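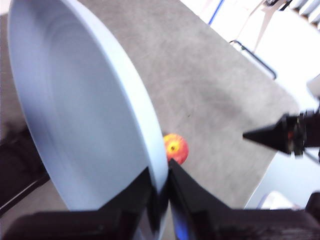

My sister's view is that a plate is for dinner and fruit goes in a bowl, and that anyone past college should own a bowl. She wrote that back to me this morning, after I'd sent her a long message about the kitchen, and I've been arguing with her in my head all day.

11 Jun 2021. Day off, so I got to the dishes before lunch for once. I do own a bowl! It's in one of the boxes from the Clutlow apartment, and there are still 2 of those taped up in the hall with no labels (thank you, past me). Until I get to them, the blue plate is doing the job. It's wide and shallow and it has a bit of a rim, so an apple can't go wandering off, and I like how the red looks against that pale blue. I never liked it as a dinner plate anyway - too big, the food looks lonely. 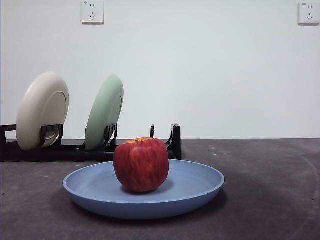

I was going to buy a proper wooden fruit stand from Skenard, the one with tiers, and then I saw what they want for shipping and closed the tab. Maybe in August, when the deposit from Clutlow finally comes back. For now it's the plate, and the black rack for the other plates, which I've decided can just live out all the time. Putting dishes away in a cupboard so I can take them out again four hours later seems like a hobby for somebody else.

The apples are from Paiva, the little grocery past the bus stop. They had bags marked up to 8 apples and mine was on the light side, but they're the good kind, red with yellow by the stem.

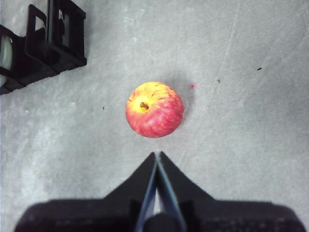 I had one with peanut butter around three and then wiped down the stove, and then I sat on the hall floor and looked at the boxes for a while. Didn't open either. I want the bowl out before my sister visits, mostly so she can't say anything, but if I put it on the counter she'll think she won.

Tomorrow: dish soap, sponges, call Cukness about the dripping tap again.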